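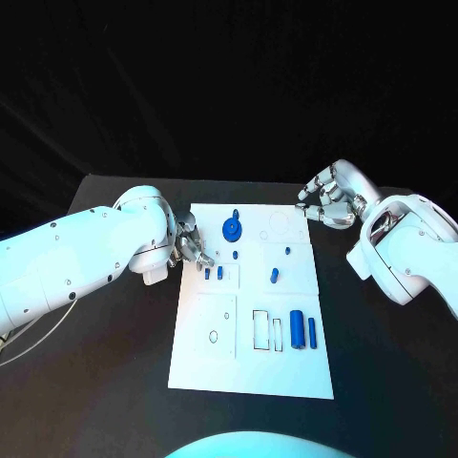 White board and blue pegs

Home Ask Browse Sign in

Peg games for a mixed-age Sunday club?

Duygu Ersoy
I'm starting a puzzle afternoon at our library in February and I'm so excited — 56 kids signed up! What keeps a four-year-old and a ten-year-old happy at one table?

Nevzat Oral
Shape boards! Let the little ones match pieces to outlines while the big ones play against a timer. Mine went wild for it, and we only had 2 boards between them. Tape a spare outline sheet inside the lid too.

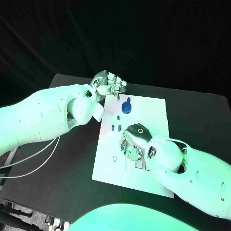 Saadet Avcı
Dominoes. Get the big ones.

Hüsnü Yalçınkaya
Seconding shape boards, and do try a 200-piece jigsaw on a side table — kids and parents drift over and add a bit all afternoon, it's lovely! Sort out the edge pieces before you open the doors.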